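Handout 4: Comparing two grippers and three camera positions
Course: Practical Robot Handling, Sunday group
Date: 26/08/2018

Please read this before you come to the bench. It replaces the older sheet from May, where the force values were for a different motor.

## 1. What we compare

We have two sets of fingers for the same arms. The Dahlgren set has a longer stroke and opens to 80 mm. The Pokton set closes faster, but its fingers bend a little when the load is high. Both are driven by the same Sumoda controller, so the commands are the same and you do not need to learn a second menu.

The question for the report is simple: which set holds a smooth, round object better, and which camera helps the operator most when closing the fingers?

## 2. The object

We use a plastic water bottle, because it is soft in the wall and transparent. A transparent object is difficult for the depth estimate, so on this bench we work with color pictures only. Do not squeeze with more than 15 N. The wall of the bottle gives way, and afterwards the diameter is not the same for the next group.

## 3. The camera views

Compare the wrist views with the chest view before you write anything in your table.
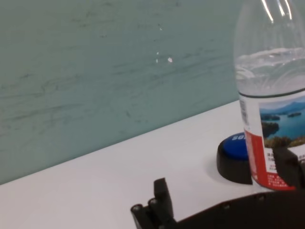
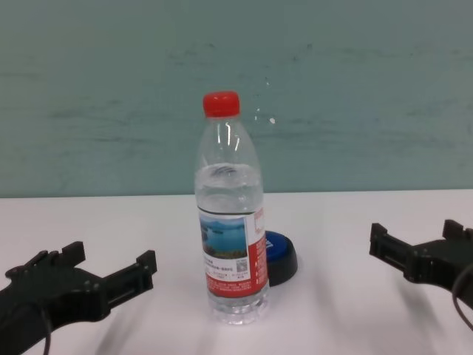
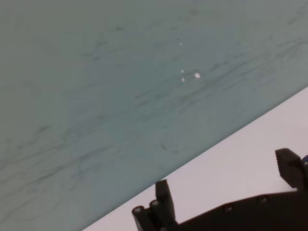

In the chest view both grippers and the whole bottle are visible, and the operator can judge the height of the fingers against the label. The first wrist view is much closer: the finger at the bottle is easy to see, but the cap is outside the picture. In the second wrist view the gripper is open with nothing between the fingers, and the bottle cannot be found in it at all. An operator with only this view must search by moving the arm.

Tadhg Fahy disagrees with my preference for the chest view. He finds that it hides the last centimeter before contact, and he would give the students the wrist cameras first, even if they lose the object a few times. I leave this point open. If your results support him, write it down.

## 4. Procedure

1. Start the controller and load the profile "Flellel".
2. Open both grippers fully.
3. Do 14 grasps with each set of fingers, using the chest view.
4. Repeat with the wrist views only.
5. Note each slip, also the small ones where the bottle turns but does not fall.

The encoder should read 2,920 when the fingers are fully open. If it shows another value, do the homing again before the first grasp.

## 5. For the report

Two pages are enough. Give the number of slips for each set and each view, and one paragraph about the view you would choose for a beginner. Rónán Gilmartin collects the reports and also keeps the spare finger pads.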